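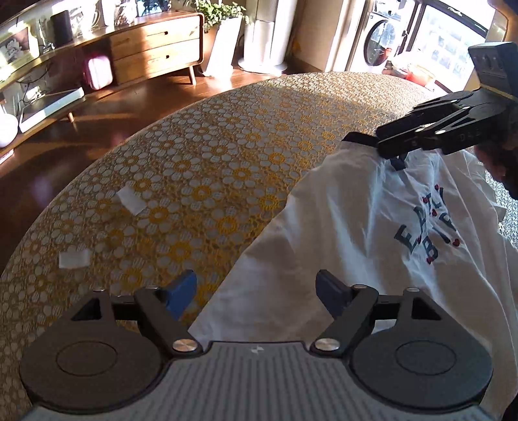 White T-shirt with navy collar trim, held up by the collar.

Datasets > Insurance > Rindatico contents claims

January — posted by Elba Carrasco

# Rindatico: contents claims, cleaned up

Hi! I put this set together after one too many evenings fighting with scanned home contents claims, and I'd love for somebody else to get some use out of it. Patricio Painemal did the second pass on the labels and caught a heap of my mistakes (thank you, Patricio).

## What you get

There are 300 claims in the set, all household contents, all lodged with Vernness before they moved to the new portal. Each row is one claim. You'll find the cause of loss, the excess, the amount claimed, the amount paid, and the free-text note the claimant wrote. The notes are my favourite part — people will give you four paragraphs on a ruined rug and two words on a stolen laptop.

Files:

- `claims.csv` — the main table, 18 columns
- `items.csv` — one row per item, joined on `claim_ref`
- `causes.txt` — the 16 cause codes in plain English

## Things that will trip you up

Cause code 9 was "escape of water" on the old forms and "water, other" on the newer ones. I've left both alone and added `form_version` so you can split them yourself. Please do split them, the averages look very odd otherwise!

Clothing is a mess. Some assessors lumped a whole wardrobe into one line and others listed every sock, so don't read anything into item counts. Patricio wanted to collapse the lot into a single category and I talked him out of it, but I can see his point.

In 45 rows the amount paid is blank. Those claims were still open when the table was pulled, so blank doesn't mean declined. Declined claims have a 0.

## Privacy

Names, street addresses and policy numbers are gone. Suburbs are swapped for a region code. We read every note by hand and replaced anything personal with `[removed]`, but if you spot something we missed, tell me and I'll fix it the same day.

## Loading it

The CSVs are UTF-8 with commas. Daza opens them fine. Prorach chokes on line breaks inside the notes, so tick "quoted fields" when you import.

## Using it

Free for study and tinkering. Please don't use it to set real premiums — it's one insurer, one product, and far too small for that. A hail table is next on my list, once I've worked out what to do with the roof codes.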